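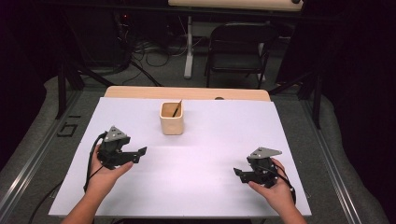
When a Robot's Grip Goes Wrong

Your hand is very good at holding things. You can pick up an egg without cracking it and a full glass without spilling it, and you don't have to think hard about either one. Robots find this difficult. This page is about one gripper that stopped letting go properly, and how the people at the Driken workshop found the fault.

What is a gripper?

A gripper is the part of a robot that does the job of a hand. Some grippers have fingers, and some have suction cups. Many have a jaw that opens and closes, a bit like kitchen tongs.

A gripper doesn't have to be on a robot. Some are made to be held by a person, one in each hand. The person does a small job with them, such as moving a cup from one spot to another, and a computer records how the grippers move. Later, a robot can use the recordings to learn the same job. The two black grippers over the white board are the hand-held kind. The cream-coloured cup has a thin dark stick leaning in it, and both of these make good practice objects. A cup is wide and hollow. A stick is narrow and likes to roll.

What went wrong?

The workshop was making recordings for a robot called Plivier. The plan was to make 124 of them. In each one, a person had to take a stick out of a cup, put it down and let go.

The first 60 recordings went well. After that, the computer started to show something odd. It said the left jaw was closed when the person had already opened it. At first this happened once in a while. By recording 123 it was happening nearly every time, so the team stopped with one recording left to go.

Why does that matter?

Plivier learns by copying. If the recording says "closed" when the jaw is open, the robot learns the wrong thing. It might try to pull its arm away while it is still squeezing the cup. The cup could tip over or be flung off the table. A robot arm is strong, and a person standing close by could be hurt.

This kind of fault is called a sensor fault. A sensor is a part that measures something, such as how far a jaw has opened. The jaw was working. The message about the jaw was wrong.

How did they find it?

The team switched everything off and unplugged the left gripper. Then they checked the parts in order.

First they opened and closed the jaw by hand. It moved smoothly.

Next they looked at the screws. None had come undone.

Last, they tested the cable. A cable has thin metal wires inside a soft cover. If it is bent in the same place over and over, a wire can crack where you can't see it. That was the problem. One wire had cracked near the plug, and the message only got through when the cable was lying a certain way.

How was it fixed?

The left gripper got a new cable from Kasten, the company that supplies the workshop's parts. A clip now holds it so that it bends in a wide curve. The team also wrote a small program called Manska. Before each recording, it asks the person to open and close both jaws 2 times. If the numbers don't match, the recording won't start.

All the recordings after the first 60 were thrown out and made again in June.

Safety rules if you visit a robot workshop

Stay behind the line on the floor unless an adult who works there calls you in.
Don't touch a robot, even if it is still. It may be waiting for its next instruction.
Keep your fingers out of gripper jaws.
Step over cables, never on them.
Find out where the red stop button is.
If you see something strange, say so straight away.

Words to know

Gripper: the part that holds things
Jaw: the part of a gripper that opens and closes
Sensor: a part that measures something and sends a message
Fault: something that is not working as it should

Page last updated 2022-03-31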